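Home Datasets Cards Guides Contact

# Stenstead Toiletries: packing a small open box

Maintainer: Rangi Prendergast
Last revised: Nov 3, 2022

## Summary

Stenstead covers one household task: gathering bathroom items from a tabletop and packing them into an open cardboard box. It holds 757 episodes. The August release had fewer item types and is no longer supported.

## Items

Each layout draws on a fixed pool of everyday goods:

- toothbrush
- disposable razor
- toothpaste, in a tube with a coloured cap
- pump bottle
- bar soap, wrapped
- small cylindrical bottle

Labels were left on. Item names in `items.csv` are generic and carry no brand field.

## Layout

The box has no lid and starts near the centre of the table. Items start outside it, on either side. Angles vary between episodes, and bottles may be upright or on their sides. `layout_id` records the starting arrangement; `order` records the sequence in which items went into the box.

An episode is marked complete when all listed items are inside the box walls. Long items may lean on the rim. Wrapped soap may lie on any face.
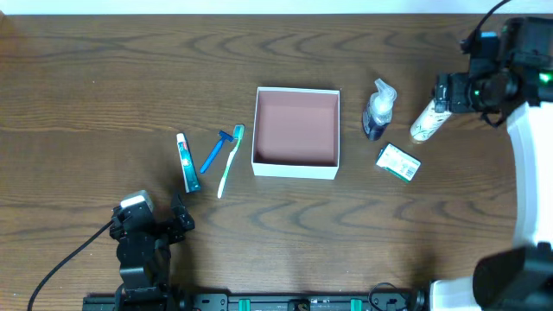

## Known issues

- Thin items are under-represented in the last 13 layouts.
- `cap_side` is blank for toothpaste in 6 episodes.
- Clear plastic is sometimes labelled as white. Check the colour field before filtering on it.

## Licence

Free for research use. Send corrections to the maintainer with the `layout_id`.

Share Comments (6)

Related cards
Tritevetti: folding face cloths
Zeleke: sorting a cutlery drawer
Jesance: clearing a bathroom shelf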